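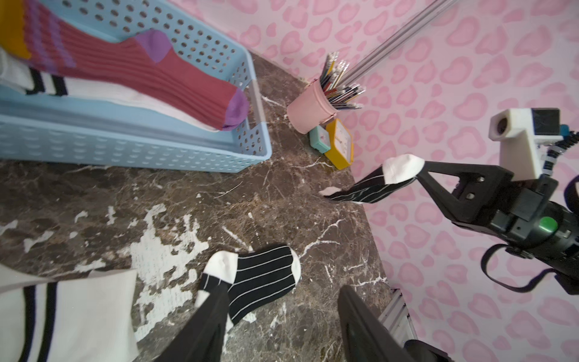

Gresus is a hosiery and sportswear brand based in Jarnham. It began as a supplier of plain football socks to local clubs and now sells running and walking socks under its own name. The company has 191 employees and 4 shops, and its products are stocked by 519 other retailers.

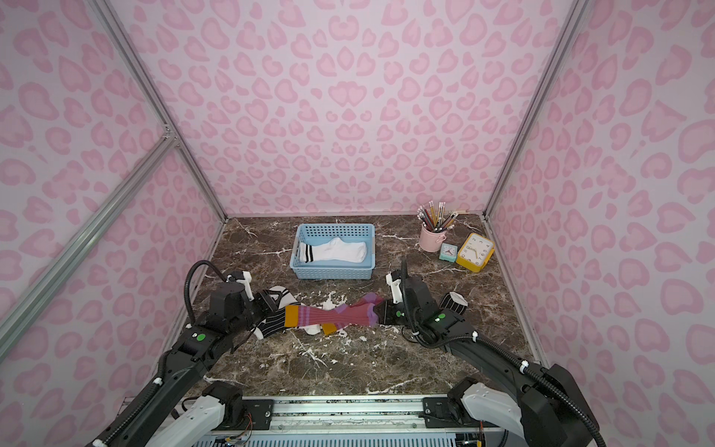

Socks and a light blue basket on a brown marble surface

In November 2019 Gresus bought the glove maker Stirnitov. Its yearly MacDonald relay, a road race for amateur teams, is open to 3000 runners.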